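Datasets > Household > Kedness Kitchen Words > README

# Kedness Kitchen Words

Word list + short recordings of what people call the stuff in their kitchens. 419 entries. Started as a side thing while I was collecting place names around Drultville and people kept telling me about their pans instead.

Maintainer: Samira Masri

## What's in it

- `words.csv` – one row per word, per speaker
- `audio/` – short clips, mono, named by row id
- `notes/` – my typed up notes, not cleaned
- `old/` – the first version, don't use it, kept for the diff

## Columns

`id`, `word`, `object`, `town`, `age_band`, `heard_from`, `still_used`, `comment`

`object` is my plain label (bowl, ladle, dish rack etc). `word` is what the speaker said, spelled how they spelled it if they could, otherwise how I heard it. Spelling is not consistent. Sorry. "Tottle" and "tottel" are the same thing, a small pan for milk, I've left both in.

`heard_from` is free text. Mostly "mom" or "grandmother". One says "the radio".

`still_used` is y / n / s. s = sometimes. Blank means I forgot to ask.

## Where it comes from

Three towns – Drultville, Plimemley, and the farms out past the Kedness road. Plimemley is over-represented becuase I live there. Speakers are all adults. Everybody agreed to their clips being shared, names are removed. Two people asked for words only, no audio, so those rows have `audio = none`.

Clips run up to 30 seconds. Longer ones I cut at a pause.

## Known problems

- Bowls are a mess. Some people have one word for all of them, some have a different word by size, some by what goes in it. I split by size in v1 and it was wrong. Now it's just `bowl` and the detail goes in `comment`.
- bin / tub / tray overlap a lot. Same object got three labels from three people in one house.
- Rows from the August sessions have fan noise. Still usable for words, bad for phonetics.
- Town is where they live now, not where they grew up. Should have asked both.
- Some duplicates left after the merge with the Angelovski list. Check `comment` for "ang".

## Labels that trip people up

`bowl` wins over `bin` when one is sitting in the other – label the inside thing first, then add a second row for the outside one. Lids get their own row. Handles don't. 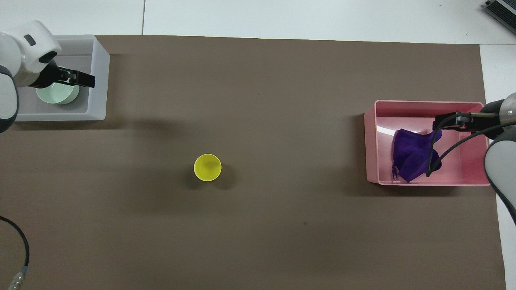 Fig. 1. Green bowl in a gray plastic bin: two rows, `bowl` then `bin`.

## Using it

Load the csv as UTF-8 or the accents break. Separator is a semicolon, not a comma, people put commas in the comments.

Fine for teaching, class projects, local history stuff. Not enough speakers for dialect maps, please don't make a dialect map.

## To do

- fix the "s" rows, at least the ones I can remeber
- get to 500 entries
- ask about cutlery drawers
- second pass on Plimemley audio, levels are low

## Changes

v3 – Angelovski list merged, bowls relabeled
v2 – audio added for the first 100 rows, `age_band` replaces exact age
v1 – words only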